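Arkincombe, 14 May 2005

ARKINCOMBE TO SORT OUT ITS HANGERS

Eson opens its Clothes Week in July, with 10 evening sessions on the dullest job in the house: getting what has been washed back onto a hanger and out of everyone's way.

The sessions take place in an ordinary room with a white table, a chair and a green laundry basket, on the grounds that few of us own a dressing room.
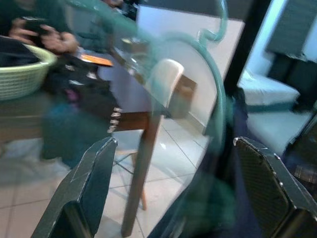 Places cost nothing. Eson asked 542 households in the town where their clean clothes were on the night of the survey, and 81 admitted they were on a chair. The rest may have been better housekeepers, or better liars.

"People will fold a map correctly before they will hang up a sweatshirt," said Zihan Yin, who runs the evenings. "I have seen grown adults push a hanger in through the neck and stretch it to the width of a bus – we start from the hem."

Xinyi Zeng takes the children's clothes session, where printed tops and small plastic hangers get an hour to themselves. Arguments about whether sweatshirts should be hung at all will be heard until nine o'clock, when the lights go off.

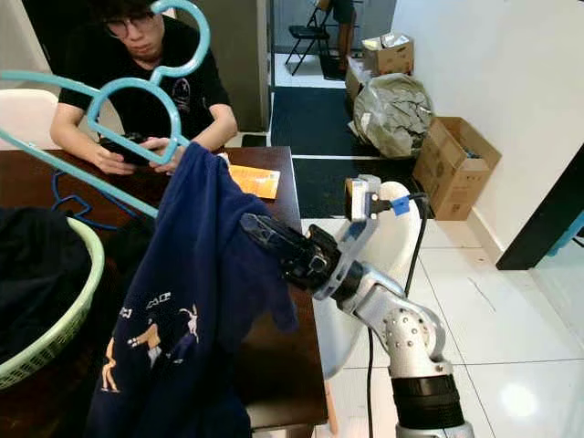
Booking

Places can be reserved at the Eson desk in Makokha House, Skatevier Road, Arkincombe. Please bring one garment you have given up on. Hangers are provided and should be left behind.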